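Teleop notes, part 3: the seasoning task

Part 2 covered the controller mapping and the clutch button. The clutch is still mapped to the left grip and I still press it by accident, so nothing new there. These notes are on the seasoning task, which took up most of my December.

The setup is unchanged. A simulated kitchen, one arm, a two-finger gripper, and a wrist view that I drive from. I hold a tracked controller, the arm follows the change in my hand pose, and the trigger closes the fingers. Everything is logged at the control rate, including the parts where I sit still and think. Fokora, the recorder I use, writes one file per episode and marks it kept or discarded when I let go of the controller.

The task as written: pick the salt shaker up off the counter, turn it over, shake it, stand it back on its base. As of this morning I have 1,810 kept episodes. The discard pile is larger than I would like and I have not sorted it.

Most discards come from the regrasp. If I take the shaker too high, the fingers close partly on the cap, where the body steps out to a wider diameter, and the whole thing rotates a few degrees as the grip tightens. The rotation is harmless until the turn. Then my hand is at the pose I expect, the shaker is not, and I spend two seconds correcting a wrist angle that the policy will later copy as if it meant something. Wenceslao Lozano trained on an early batch of mine and got a policy that wiggled before every pour. That was me. I had been doing it without noticing.

What I changed:

Hand speed is capped during the approach and uncapped after the grasp. Before this, I was quick at the start of a session and slow by the end, and the two showed up in training as separate behaviors.

I no longer pause above the object. A pause gives a run of nearly identical images with near-zero actions, and a policy can get stuck there. Yesenia Cuevas suggested trimming the pauses afterward. I tried it, but the cuts left small jumps in the gripper position, so now I try not to make them in the first place.

The turn is done in one motion from the wrist. I used to do part of it with the wrist and part by swinging the whole arm, which worked on screen and was close to unlearnable.

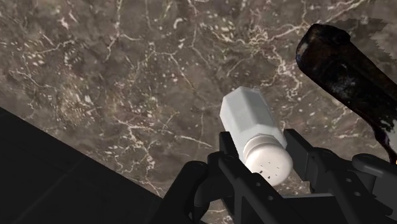
Shake amplitude is the part I am least sure of. The simulator does not model salt, so success is scored on the tilt angle and the number of direction reversals while tilted. I settled on 3 reversals. Karla Serrano uses 7 in her set at Andport, and when we merged the two for a test the policy picked a number in between and sometimes stopped mid-shake. We have since agreed on 3, and she is redoing hers.

The counter texture is randomized per episode. The busier stone patterns make it harder for me to judge height from the wrist view, and my release is noticeably worse on them. I have kept those episodes in wherever the shaker ended upright. A second view would help, but the policy only gets the wrist view, and I would be steering on information it never sees.

Next is the same task with a narrower start region, then the pepper mill, which needs a twist and probably a different trigger mapping. The config file is in the usual folder under "seasoning_b". The one without the suffix has the old speed cap, so don't use it.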